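Balwood Demonstration Working Group
Minutes of the meeting held on 12 September 2022 at Skurimside

1. Minutes of the previous meeting
Approved without amendment.

2. Remote control sessions
Vosine reported that 159 demonstrations had been recorded in simulation against a target of 2000. Operators found the hand controller tiring, and sessions will be limited to 20 minutes.

3. Hand guiding
Bunnag asked that hand guiding on the real arm be kept for tasks needing contact. Agreed. A paper will come to the December meeting.

4. Apple and mug task
The group reviewed the simulated table in its present form, with the apple held in the gripper of the Franka arm and the grey mug near the edge.

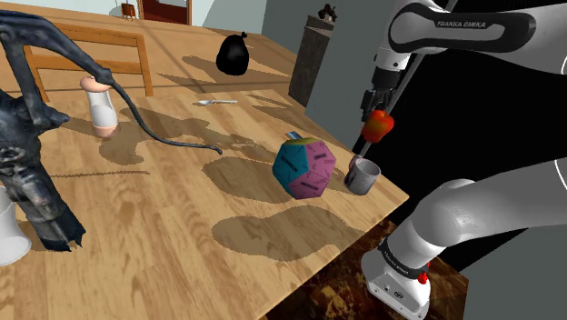
It was agreed that operators should release the controls fully between attempts, and that abandoned attempts should be kept and marked as such. Vosine will amend the written instructions.

5. Any other business
Bunnag requested 2 further operator accounts. Approved.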